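The Case for Bedding Made Up by the Resident

The Plarutow Residences Association has asked its members to comment on a proposal to include daily bed making in the standard service charge. The proposal is well meant. After careful reading of the terms, this writer recommends that members decline it and keep the present arrangement, under which each household looks after its own bedrooms.

The draft circulated on 21 June 2021 sets out a uniform standard: white sheets, one folded blanket, and no personal articles left on the bed. Such a standard suits a hotel, where a guest stays a few nights and expects every room to match. A residence is used differently. People read on their beds, fold laundry on them, and in warm months set a fan wherever the air is needed.

Bedding also carries a household's preferences in a way that few other furnishings do. A patchwork quilt may be chosen by a child. A woven mat may be laid over it in the hot season and put away again in December. These decisions are small, and they belong to the person who sleeps there.

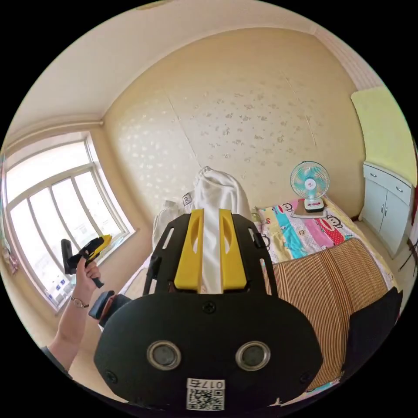
The second concern is cost. The contractor, Skustent, has quoted for 32 apartments at a single rate, with no reduction for residents who opt out. Households that continue to make their own beds would therefore pay for those that do not. The quotation also leaves open who would replace an item damaged in the wash. A quilt sewn from many pieces of cloth cannot be treated like a plain sheet, and the draft makes no allowance for the difference.

Supporters of the proposal have pointed to residents who find the work difficult. Changing a fitted sheet requires bending and lifting, and for some of our neighbors it is a real burden. The Association should help them directly. A weekly visit, offered on request and charged only to those who use it, would meet the need at a fraction of the price. The Yusof building adopted an arrangement of this kind and has kept it for three years.

Members who wish to comment may do so in writing at the management office within seven days. The full quotation is available there for inspection.

Ikhsan Ismail
Resident Member, Plarutow Residences Association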